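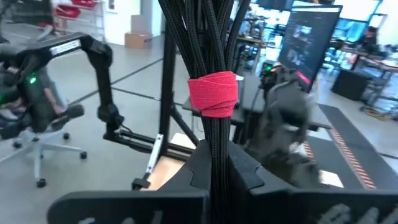
Windach Overnight Balm: my notes after one jar

I bought the Windach balm in a bit of a sulk, I'll admit. My skin had always been the easy kind, the sort you wash with whatever is in the shower and forget about, and then I turned 38 and my cheeks started feeling tight by lunchtime and flaky by dinner. My sister kept telling me to drink more water (thank you, I drink plenty). My neighbor Reiko Takeda finally pressed a little sample pot into my hand over the fence and told me to try it for two nights before I bought anything else. I tried it for two nights and ordered a full jar on the third!

So, the balm itself. It's thick and pale yellow and a little grainy when you first scoop it, and you have to warm it between your palms for a good while before it turns to oil. If you slap it on cold it drags, and you'll be picking crumbs of it out of your eyebrows. A piece the size of a pea does my whole face and neck. I used far too much the first week and woke up with my hair stuck to my forehead and a shiny patch on the pillowcase that took two washes to shift.

The smell is faint, something like oats with a bit of beeswax, and it's gone by the time I've brushed my teeth. I was so glad of that. I used the Ondale night cream for years and loved how it felt, but the rose scent gave me a headache in warm weather and I ended up leaving it in the guest bathroom, where it still is.

As for results, my cheeks stopped flaking inside the first week, and that alone made me happy. Foundation sits better too, with less of that cracked look beside the nose. It hasn't done a thing for the brown marks along my jaw, but then the label doesn't say it will. I also got three small bumps on my chin early on, and they went away once I kept the balm to the dry parts and left my chin alone. If you're oily all over I'd be careful, and if your skin is sore or broken please go and ask a doctor before you put anything this rich on it.

My one real grumble is the lid. It's a shallow screw top, and with greasy fingers at bedtime it's nearly impossible to get back on straight. I've dropped it behind the sink more times than I care to say. A tube would be so much nicer, though I suppose the balm is too stiff to squeeze.

The jar cost me $40, more than I normally spend on my face, and I put off ordering for a whole evening over it. It lasted 8 weeks with nightly use (fewer if you start out as heavy-handed as I did). I've since bought a second one, and I plan to switch to something lighter in July, when our bedroom gets stuffy and the thought of anything waxy makes me want to lie down on the bathroom tiles.

Would I recommend it? For dry cheeks and cold mornings, yes, very happily. Ask for a sample first if your shop does them, and keep an old pillowcase handy.

Four and a half stars. The missing half is for the lid.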